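本网站使用 Cookie 以改善浏览体验。继续浏览即表示您同意我们的 Cookie 政策。[接受] [设置]

旧工作站拆检与重装:CPU 插座、内存槽和扩展卡的操作要点

适用范围:带 LGA 插座的台式工作站,主板留在机箱内,不拆板作业。塔式机型请先放倒,侧板一面朝上。一体机和笔记本不适用。

一、断电与放电

关机后拔掉电源线,不要只关电源背后的开关。拔线后按住机箱电源键 3 秒,放掉残余电荷。主板上若有待机指示灯,等它完全熄灭再动手。显示器线、网线、USB 外设全部拔掉,其中带独立供电的设备(有源集线器、外置硬盘盒)最容易被忽略,它们会经数据线向主板倒灌电压。

防静电腕带夹在机箱未喷漆的金属处。没有腕带时,每次伸手进机箱前先摸一下裸露的金属骨架。地毯、毛衣、干燥天气三样凑在一起时不要做插座作业。北方 11 月供暖以后室内湿度偏低,我们的工作台旁常备一台加湿器,低于百分之 40 就开。

二、工作台准备

台面铺防静电垫,尺寸至少比机箱大一圈。照明用可调角度的台灯,光从侧面低角度打过来,弯针和灰尘比顶光下容易看清。

工具清单:
十字螺丝刀,PH1 和 PH2 各一把,PH2 的杆长不短于 150 毫米
内六角扳手一套
塑料撬棒
尖头防静电镊子
无尘布、棉签、99% 异丙醇
软毛刷,毛长 20 毫米左右
带格的零件盒
10 倍放大镜

螺丝按拆卸顺序放格,每格贴一小条美纹纸写明位置。机箱、硬盘架、扩展卡挡板用的螺丝牙距常不相同,6-32 和 M3 外观接近,拧错会滑牙。Patilau 的分格盒盖子压得紧,翻倒不串格;Orker 的便宜,但隔板可以抽动,小垫圈会从底下钻过去。

三、除尘

先除尘,后开插座。顺序反过来,灰会落进触点区。

风扇除尘时用手指或撬棒固定扇叶,不让它空转。压缩气罐保持直立,喷嘴离板面 15 厘米以上,每次短喷。倒置会喷出液态推进剂,在板面结霜,遇到这种情况停工,等霜化开并完全干透。

主板供电区的电感和电容之间容易积絮状灰,用软毛刷顺着元件排列方向刷,不要横扫。顶部有银色金属壳的圆柱电容焊脚较细,刷子杆碰上去会把它推歪。顺便检查电容顶面:应当平整,鼓包、裂纹、有褐色残留的都要记下位置。一块板上出现一颗鼓包电容时,同批次的其他几颗也要逐个看。

四、CPU 插座

LGA 插座的触点在主板一侧,处理器底面只有平面触盘。插座里的触针细而有弹性,手指、布、棉签都不得接触。棉签的纤维会挂住针尖,一拉就是一排。

开启步骤:
1. 压杆向下按,再向外侧偏一点,脱离卡扣。
2. 压杆缓慢抬起到底,手不要中途松开。
3. 掀开金属压框。
4. 旧处理器垂直向上取出,不滑动,不旋转。

取出后立即盖上塑料保护盖。原盖丢失的,可以买同规格的替代盖,不要用胶带或纸片代替。空插座敞开过夜是返修记录里弯针的主要来源之一。

检查触针时缓慢转动台灯,让光线从不同方向掠过。完好的触针阵列反光均匀,弯针处会出现暗点或特别亮的一点。发现弯针,用放大镜确认方向后以镊尖轻推,每次只推一点,推完换角度再看。同一根针不要来回扳超过两次。针已断的,这块板不再装处理器。

装回时先对齐处理器边缘的缺口与插座凸点,平放,靠自重落位。放平后轻碰边角,应无晃动。压下压杆时有明显阻力属正常,有刮擦感则应停下重新检查。

五、内存

双侧内存槽的工作站,内存分列插座两边,插法要按主板手册的编号走,不按物理位置的远近猜。只装部分内存条时,多数主板要求先填每个通道离处理器较远的一槽,但例外不少,编号一般印在槽端的板面上。

拆卸时两端卡扣同时外推,内存条自行弹起后捏住两侧短边取出。金手指用无尘布蘸少量异丙醇单向擦,橡皮会留碎屑,不推荐。安装时缺口对准槽内隔断,两端均匀下压,听到卡扣复位声。有一端卡扣没有完全立起,就是没有插到底。

槽内落灰用气罐吹,不要用刷子往里捅。长期空置的槽可以插防尘条,Prumum 有按槽长裁好的成品。

六、扩展卡与显卡

拆显卡的顺序:先拔辅助供电(如有),再拆挡板固定螺丝或打开压条,然后释放槽尾卡扣,最后垂直拔出。卡扣没有释放就硬拔,损坏的通常是插槽一侧。半高的专业卡重量轻,容易让人一只手就往外扯,同样要按顺序来。

同一块主板上颜色不同的 PCIe 插槽,各厂含义不统一。有的用颜色区分通道数,有的区分由处理器还是芯片组引出,也有的只是推荐显卡位。以手册为准,并把原卡所在槽位写在标签上,装回时放回原槽。换槽后驱动可能重新识别设备,带授权绑定的专业软件有时会要求重新激活。

入门级专业显卡多数靠插槽供电,没有辅助供电口属正常情况。散热器鳍片间的灰从出风侧向进风侧吹。风扇轴承有异响的直接换风扇,不加油。

七、导热硅脂

旧硅脂用异丙醇浸湿无尘布,从外缘向中心擦,避免推到处理器侧边。干结的硅脂先湿敷两分钟。处理器顶盖和散热器底面都要擦到无色痕。

新硅脂在顶盖中央点一粒米大小即可,大尺寸长方形顶盖可改为一条短线。Biwott 的小支装开封后半年内用完,膏体出油分层的不再使用。散热器螺丝按对角顺序,每颗先拧两圈,再逐轮拧紧。一次拧死一角,另一侧硅脂会被挤空。

八、上电前复查

螺丝数与零件盒记录一致
24 针主供电与处理器供电插到底,卡扣扣住
内存卡扣全部立起
显卡槽尾卡扣复位
风扇线接在原来的针座上
机箱内没有遗留工具和扎带头

第一次上电不盖侧板,看风扇是否全部转动,听有无摩擦声。进入 BIOS 后核对处理器型号、内存总量和各通道状态。内存总量少一条的,先关机拔电,重插该条,不要带电按压。放置多年的机器时钟归零,多半是纽扣电池耗尽,换 CR2032,换前先记下启动顺序和磁盘模式。

负载测试跑 40 分钟,处理器温度稳定在 71 摄氏度以内,按我们自己的标准算合格。超过时先查散热器是否压平,再考虑重涂硅脂。

九、读者来信补充

Wajid Bajwa 来信问,插座保护盖能否在装着处理器的情况下一直留着。多数压框在压紧时会把盖子顶出来,顶出后收好即可,以后拆处理器还要用。盖子不得夹在散热器底下。

Naveed Paracha 提到机箱里那些只有孔没有螺丝的位置要不要补齐。支架上的空孔往往是为别的配置预留的,先对照拆机前的照片。主板固定孔则必须逐个核对:铜柱缺一颗,插内存时板子会下弯;多一颗没有对应孔位的铜柱,会顶在板背焊点上造成短路。

拆机前拍照建议至少三个角度:正上方、内存槽一侧、扩展槽一侧。照片里要能看清插头朝向和每张卡所在的槽。

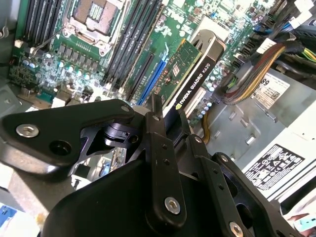 开箱状态的工作站主板:CPU 插座空置,两侧为黑色内存槽,扩展槽区装有 NVIDIA Quadro K620。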